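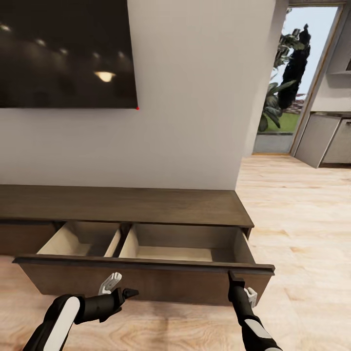
Drawer open, right finger over the top edge of the front

Teleoperated drawer demos: operator pulls well, but the trained policy stops in front of the handle-less drawer
Asked by Rafia Butt in Bivumau Help / Remote control and demonstrations
3 answers

Hello to all. I am recording demonstrations in the simulator with a two-arm robot and the Bolent hand controllers. The task is a drawer in a low TV console. The operator has to hook the finger over the upper edge of the drawer front, pull it out, and then handle the objects which are inside. There is no handle on this drawer, so hooking is the only way we found.

When I drive the robot by hand, I succeed almost every time. I have 347 demos saved, and the goal is 500. But the policy which I trained on them arrives near the drawer and then it stays there. Sometimes it trembles a little. The gripper is maybe one finger width from the edge and it never goes down.

What I already checked:
The replay of the raw actions works, the drawer opens in replay.
The frame rate of recording is the same as in the replay.
The head view and the two wrist views are saved for every demo.

I will also admit that I do a pause before the hook. From the head view it is difficult for me to judge the depth, so I stop, I look at the wrist view, and then I go down.

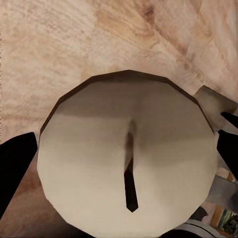 My colleague Parveen Swati says I should remove the wrist views and train only with the head view, and that it will be simpler for the network. I am not convinced, but I have no better idea. Should I record the rest of the demos in the same way, or am I only making the problem bigger? I would like to know before the January training run, it takes the machine for several days.

Answer by Gervasio Carrasco
Accepted

Please stop recording until you have looked at the pauses. I think they are your problem.

If the operator stands still before the hook in most of the demos, the policy sees many frames where the gripper is near the edge and the correct action is zero. So it learns zero. In our group at Gonder we had the same thing with a cabinet door. Plot the length of the action vector against time for ten of your demos, and you will see a flat part at the same place in each of them.

Then I would do this:
1. Cut the frames where both arms have almost no motion, but keep two or three of them, otherwise the movement has a jump.
2. Train again on the cut data only. Do not change anything else in the same run.
3. For the new demos, practice the approach until you can do it in one slow movement. Slow is fine. It is the full stop which hurts.

Check also the delay between your hand and the picture. With us it was roughly 300 ms, and a delay like this makes every operator stop and wait without knowing it.

Keep the wrist views. You wrote yourself that you need them to judge the depth, so why would the policy not need them?

One more thing, about the start. Do you always begin at the console? I ask for a start in the open floor, with both grippers empty and the arms low, and I change the place and the angle each time. 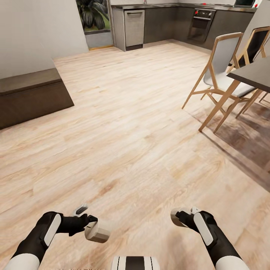 Start pose, arms low, kitchen at the back

If all your starts are the same, the policy will be lost as soon as the base is turned a few degrees. This is a separate problem from yours, but you will meet it next.

Answer by Fahad Hashmi

Use a bigger network. Small ones always freeze for me.

Comment by Atif Hashmi: A bigger network will also copy the pauses.

Answer by Rafia Butt

I answer my own question to close it. Gervasio was right about the flat part, it was in every demo I plotted. I cut the still frames as he wrote and trained again with all the views. The hook works now in most of the trials. I threw away 19 demos where I had stopped two times.

I am now doing the second part of the task, with the objects in the drawer. The right arm has to come in from above beside the last one, and the left arm stays open near the divider.
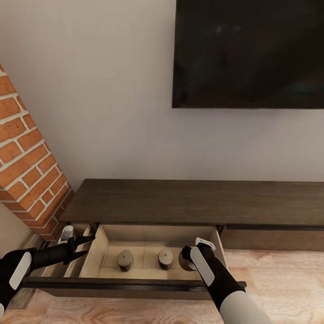 Three objects in the drawer, right gripper at the last one

For this part I have another difficulty: the gripper hides the object from the head view, so I again want to stop and look. I try now to choose the approach angle earlier, when I still see all of it. If somebody has a good habit for this, please write it. I can share the cutting script too, but it has to be cleaned first, the comments are not in English.

Comment by Gervasio Carrasco: Turn the wrist before you go down, not during. And please do share the script.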